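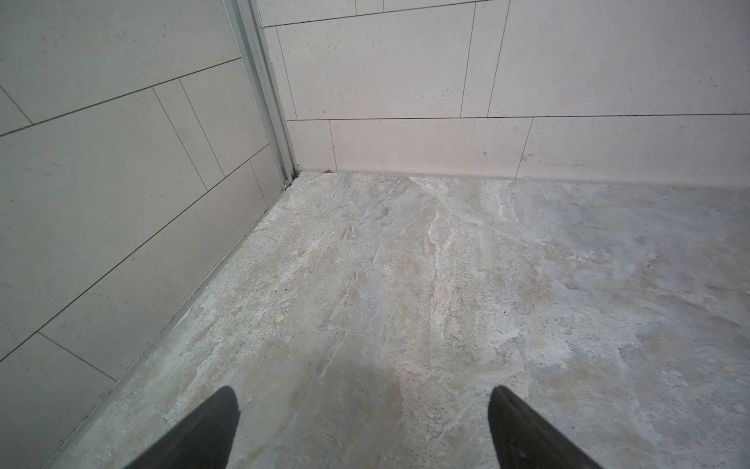 How to Move Out of a Rental and See Your Deposit Again

By Huiling Yan
August 19, 2023
46 comments | 200 shares

We use cookies to remember your preferences. By continuing to read Pitunix you agree to this.

I have moved out of more apartments than I care to list, and for the first few I treated the security deposit as a kind of tip. You hand it over on day one, you wave at it on the last day, and a few weeks later you get a letter explaining that it went toward "general restoration." The letter that changed my ways charged me $271 for the inside of an oven. I had owned cars that were worth less than that oven's inside.

So I got annoyed, and then I got organized, in that order. Rules on deposits are different from state to state, so look yours up before you quote anything at anybody. What follows is the practical part.

Step 1: Read the lease, all the way down

Get out the lease and read the move-out section. It is usually near the back, after the part about waterbeds. You're looking for how much notice you have to give, whether it has to be on paper, whether they want the carpets done by a professional, and what they say about nail holes. Some landlords want holes filled. Others would much prefer that you keep your hands off their walls and your putty to yourself. Ask by email and save the answer.

If there's a move-in checklist with your signature at the bottom, find that too. You probably filled it out standing up, surrounded by boxes, and wrote "fine" all the way down. I did. One of the things I called fine was a closet door that had never met its track.

Step 2: Give notice like a boring person

Write two sentences. "I am giving notice that I will move out of (address) on (date). Please send the deposit to (new address)." Leave out the upstairs neighbor and his bowling. Send it the way the lease says to, and keep a copy.

The new address matters more than people think. My Haddadin Street deposit went to Haddadin Street, where I no longer lived, and spent most of January there.

Step 3: Ask for a walk-through before you clean

Plenty of managers will come by early and tell you what they would charge for. Take them up on it. It feels like inviting the dentist over for coffee, but you'll come away with a list, and the list is the whole game. Walk around with them, write down everything they say, and email it to them the same evening with a friendly "just want to be sure I got this right."

Don't argue during the walk-through. Nod. Write. Argue later, in writing, when you've had something to eat.

Step 4: Empty first, clean second

Everyone knows this and everyone, me included, ends up mopping around a lamp. Get the furniture out. Get the shelf paper out. Get the thing on top of the kitchen cabinets that you forgot was up there and that now has fur.

If you can arrange even one day between the movers leaving and the keys going back, do it. Cleaning bare rooms takes half the time and you get to hear yourself echo.

Step 5: Start with the oven

I feel strongly about the oven, for reasons given above. Spread a thick paste of baking soda and water over the inside, keeping it off the heating elements, and leave it overnight. Wipe it out in the morning with a damp cloth and a spray of white vinegar. Soak the racks in the bathtub on top of an old towel. If you skip the towel you'll be fixing the tub as well.

Then pull out the drawer under the oven. There will be a cookie sheet in there that belongs to a previous civilization. You may keep it.

The fridge comes next. Take the shelves out and let them warm up before they go in hot water, because cold glass and hot water do not get along. Wipe the rubber seal on the door, folds and all. Leave the power on unless you were told otherwise, and if it is going off, prop the door open.

Step 6: The bathroom, top to bottom

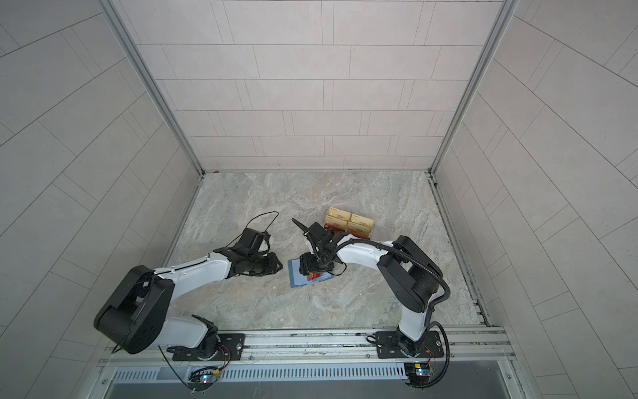 Bathrooms are where inspectors slow down, so this is where your elbow should go. Knock the dust off the fan cover first, or it will land on everything you just finished. Do the mirror, then the walls, then the tub, then the floor, and back out the door like a stagehand. Soap film shows up in side light, so hold a flashlight flat against the wall and you'll find out how you have been living. Pale gray tile in staggered rows hides a lot from across the room, but the thin darker grout lines between the rows need a brush of their own, and you should test whatever cleaner you have in a corner before you commit. Vinegar is fine for the oven and bad for real marble, so if you don't know whether your floor is stone or something dressed up as stone, use plain dish soap and stay out of trouble.

I used a tile spray called Idum for the last place and it did what the label said. I have also used dish soap and a toothbrush, and that did what the label said too, except that it cost less.

Re-caulking is optional. If the bead around the tub is moldy, it's often worth the hour. Cut the old stuff out with a plastic scraper, dry everything, run masking tape along both sides, lay the new line, smooth it with a wet finger, and pull the tape before it skins over. If you've never done it before, do the back edge first, where your learning will be less visible.

Step 7: Walls, holes, and the art of leaving well enough alone

Small nail holes take a dab of spackle, a pass with a putty knife, and a light sanding. Stop there unless you have the exact paint. "White" is a family of several hundred colors, all of whom dislike each other, and a touch-up in the wrong one looks worse than the hole did. Scuffs usually come off with a damp melamine sponge if you go easy. Go hard and you'll have a shiny spot.

Replace dead light bulbs. It is insulting to be billed for a light bulb, and they will bill you for a light bulb.

Step 8: Gather the small stuff

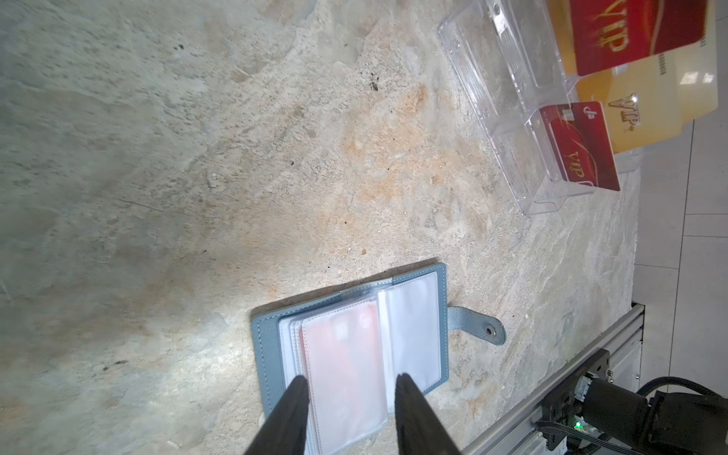
Keys, fobs, laundry cards, parking passes and mailbox keys are the cheapest things to return and the priciest to lose. A garage remote can run you more than dinner for the whole moving crew. Start a pouch for all of it a couple of weeks ahead and keep it somewhere you won't pack by accident, meaning on your person. For the flat things, a little card holder that opens like a book does nicely - the light blue kind with clear plastic sleeves and a snap on the strap is hard to mistake for anything else in a bag full of chargers. Keys can go on one ring with a tag. When you hand everything over, get a signed note of what you gave back, even if the person behind the desk sighs at you.

Step 9: Take pictures of everything, including the dull parts

Do it after cleaning and before you lock up. Stand in each corner of each room, then get the insides: oven, fridge, closets, the cabinet under the sink. Shoot a slow video as well and say the address out loud at the start. You'll feel silly. You will feel much less silly when a form letter from Tutitz Property Group mentions a "stained countertop" and you can reply with a picture of a countertop looking like a countertop.

Email the whole lot to yourself that night. Phones fall into things during moves.

Step 10: Wait, then write

Put your state's deadline on the calendar. If it passes with no check and no list of charges, send a short, polite letter with the lease date, the move-out date, the amount owed and a date by which you would like it. Attach a few pictures. If there are charges, ask for receipts. "Cleaning, $200" is a wish, and you are allowed to ask who did it and what they cleaned.

Most of mine ended there. One went as far as my filling out the small claims form, and the check showed up before I had found a stamp. I spent part of it on an oven liner.

Get the Pitunix newsletter: house and home tips, twice a month. Unsubscribe any time.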